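Urquhart Elementary School is a public school in the town of Werkness. It serves 500 students in kindergarten through fifth grade and is one of two elementary schools in the Bosero school district.

History

The school opened with 200 students in a former mill office. It moved to its present building on Flundum Road after the district merged with its neighbor. A gym and a library were added later. 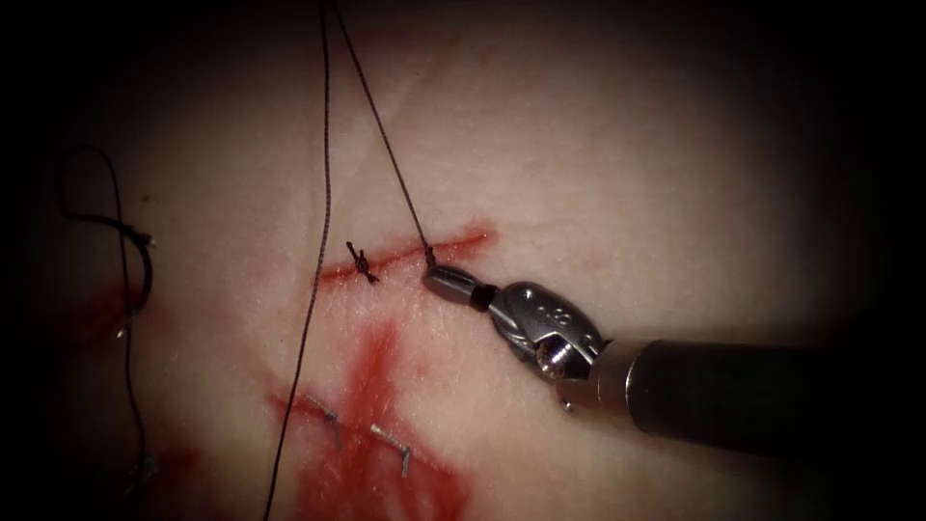

Suture practice pad with a tied knot on a red incision line.

School day

Classes begin in early September. Doors open at 8:10 a.m., and most students arrive by bus. Kindergartners attend half days during the first week, and their parents may ride along on the first morning.

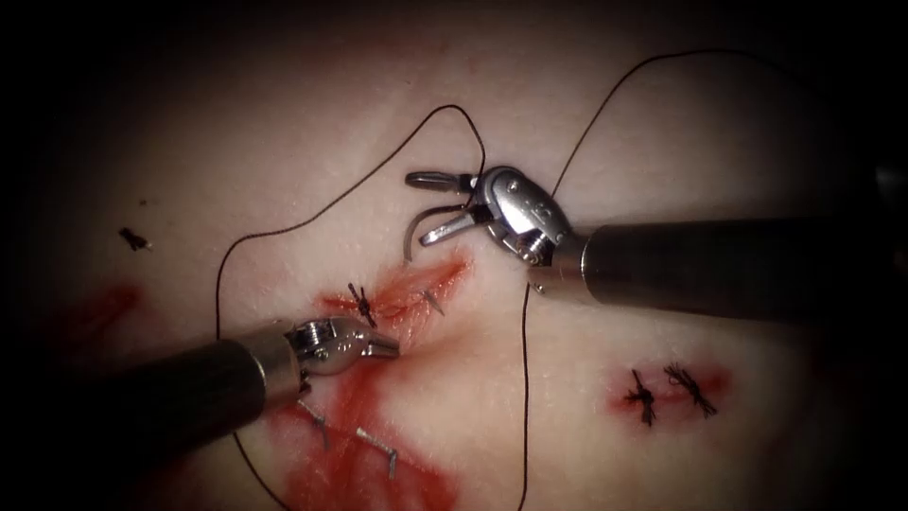 Fifth graders move on to Werkness Middle School, which shares its playing fields with Urquhart. The after-school program has 100 places and runs until 5:30 p.m.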